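## Bien laver une nappe épaisse

Chez Hudska, petite blanchisserie de quartier, la saison des nappes commence en septembre, quand les restaurants rentrent le linge des terrasses. Les pièces arrivent avec des taches de vin, de cire, parfois de rouille. Le tri prend la matinée.

Les cotons tissés en relief demandent plus d'attention que les toiles lisses. La saleté se loge entre les fils et un frottement trop fort couche le motif. La maison secoue d'abord chaque pièce dehors, puis la laisse tremper 2 heures dans l'eau froide. Le lavage se fait ensuite à 40 degrés, tambour à moitié plein, essorage court.

Le relief donne aussi un grammage trompeur. Une nappe de 300 grammes au mètre carré paraît légère au magasin et pèse lourd sur le fil. Il faut la suspendre par le milieu, sur deux cordes. 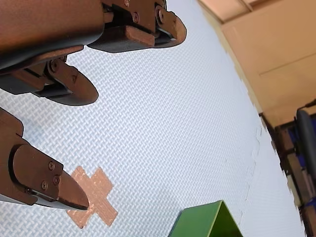

Chez Gosden, on répond que le trempage est du temps perdu, et qu'un bon savon posé sur la tache le soir même suffit dans la plupart des cas. Les deux ateliers s'accordent au moins sur l'assouplissant, qu'ils ont abandonné : il graisse la fibre et le tissu boit moins bien.

Reste le repassage. Sur l'envers, fer moyen, avec un molleton dessous. Un tissage gaufré peut s'en passer s'il est étiré à la main encore humide, puis plié une fois sec. Hudska facture 6 euros la nappe simple, livraison comprise à partir de 100 euros de commande. Les tarifs changent le 1er octobre.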